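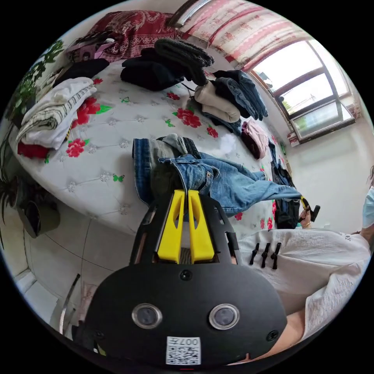 ## Fernarska quilted bed cover, rose and butterfly

A white quilted cover with scattered red roses, green leaves and small green butterflies. Between the prints there is a regular grid of little silver-white studs. It comes from the Fernarska range and is sold by Firkileck as a single item, without pillowcases.

The roses are spread over the whole cover, so there is no main panel to line up with the middle of the bed. The background is a plain white. It goes with most plain sheets, and a red or green one picks up the print.

### Sizes

| Size | Width x length | Fits |
|---|---|---|
| Small | 180 x 240 cm | single bed |
| Medium | 220 x 240 cm | small double |
| Large | 240 x 260 cm | double or king |

Measure across the top of the mattress and down both sides before ordering. Deep mattresses may need the next size up.

### Using it

The cover is meant for daytime use over a made bed. It lies flat enough to fold clothes on, and plenty of customers use it that way when they are sorting a wardrobe or packing a case. Jeans, jumpers and piles of folded tops will do no harm. Watch out for open zips and belt buckles, which can catch on the studs – close them first if you are dragging things across.

Dark denim that has never been washed can leave blue marks on white cloth. Wash new jeans at least once before leaving them on the cover for any length of time.

### Washing

- Machine wash at 30 degrees, gentle cycle, inside out
- Wash separately the first time
- No bleach
- Do not tumble dry
- Dry flat or over 2 lines, studs facing up
- Iron on the back only, cool

The large size needs a drum that takes a full double quilt. If yours is smaller, use a launderette machine.

### Spare studs

Each cover is packed with 3 spare studs in a paper envelope. Further studs can be ordered from Firkileck under part number 73. They are sewn on, so you will need a fine needle and white thread.

### Delivery and returns

Sent folded in a cloth bag. Unused covers can be returned within a month. Covers that have been washed can only be exchanged if there is a fault in the stitching.

Page updated 8 October 2021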